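Section 3: Setting Up Your First Dot Panel

I wrote this part of the Bindstead kit guide after teaching the Saturday class in Holville for a few years, so it's pretty much what I'd say if I were leaning over your shoulder (minus the coffee breath!).

Before you start: give yourself an afternoon. My first panel has 2,085 dots on it and I was still at it after supper.

1. Tape the panel down on all four sides. I use the cheap blue tape and press the inside edge hard with a thumbnail.

2. Brush on two thin coats of the Mancuso primer, going across and then up and down. Let each coat dry for 40 minutes.

Caution: no hair dryers on the primer, please. I tried it once and got a lovely set of cracks.

3. Squeeze out your acrylics, a blob of each, and stir in a few drops of water until the paint slides off the dowel like heavy cream. If it makes little peaks on the panel it's too thick.

I like to work from a faint pencil grid, but plenty of people in class skip it and their panels look livelier than mine.
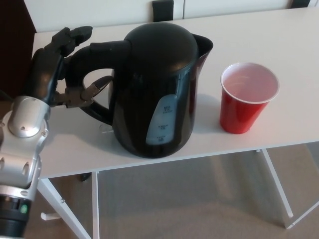 4. Dip the dowel, touch it straight down and lift. Reload every 3 dots or they'll shrink on you.

Note: the small dowel in the Wandska set has a slightly rounded tip. Rub it flat on fine sandpaper first.

5. Start in the middle and work outward, turning the panel as you go so your sleeve stays out of the wet paint.

6. Leave it flat overnight before you pull the tape. Varnish is covered in Section 4.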